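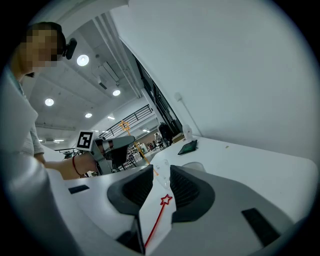
Lawmakers who wrote the bill should have to explain it to the people it lets off the hook, one Corunby resident told the public session, and then asked why a 280-page text was posted the night before the vote. The resident got no answer. Neither did anyone else in the line.

FOR IMMEDIATE RELEASE
November 10, 2022

Judthorpe Open Records League calls on provincial assembly to withdraw disclosure bill

JUDTHORPE – The Judthorpe Open Records League today asked the provincial assembly to pull its amended Public Disclosure Act before the second reading. Full withdrawal. No further patching.

The bill, passed at first reading by a margin of 9 votes, would raise the threshold at which officials must declare outside income, and shorten the period in which the audit office can open a case from five years to 18 months. Most cases the audit office has closed since the current act took effect took longer than that. Under the new limit they would never of been opened.

The League also objects to the following:

Section four, which lets a department head seal contract records on their own signature.
Section seven, which moves complaints from the audit office to a panel picked by the assembly leadership.
The transition clause, which applies the new time limit to open cases, including the Baltutance water contract.

The Baltutance case is the one everybody asks about. Opened in May, still open, no findings yet. The League takes no position on the outcome. It does take a position on a law that would end the inquiry before there is one.

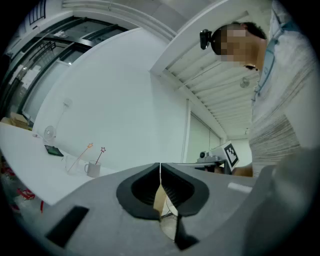

Records workshop, Judthorpe office

A petition against the bill has collected some 3260 signatures in Judthorpe, Corunby and the Rawat valley townships. Paper and online sheets combined, duplicates removed. Copies were delivered to the assembly clerk this morning and a receipt was given.

The assembly leadership has said the changes "bring the act in line with modern practice" and will save the audit office money. The League asked for the cost estimate behind that claim and was told one is being prepared. The bill was voted on without it. Members of the opposition bench have asked for the same document and are also waiting – the request was filed twice.

Governor's office has not said whether the bill would be signed. Under the provincial charter the governor can return it once, with written reasons, and the assembly can then override with a simple majority. That leaves very little room. The League is asking for a return with reasons if the bill passes second reading unchanged, and for public hearings in all three districts before any override vote.

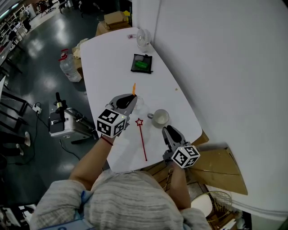 Second reading is expected before the winter recess, and the League wants residents in the gallery when it happens. Seats are limited, come early, bring ID. Written comments can go to the clerk until the day before the session and must carry a name and a street adress. Keep it to one page. The assembly can't wave a wand over an open case and make it disappear, and a red plastic one with a star on the end, like the one on the table, would do about as much for public trust as this bill does. Comments already sent for first reading do not carry over. They have to be sent again.

A side by side comparison of the current act and the amended text is available from the League at no charge, in print or by email. Print copies also at the Corunby and Rawat libraries, front desk.

About the League
The Judthorpe Open Records League is a nonpartisan membership group working on access to public records and income disclosure for elected officials. It accepts no money from parties or candidates.

Media contact
Press desk, Judthorpe Open Records League, Judthorpe
Interviews by phone or in person, please allow a day's notice

– ends –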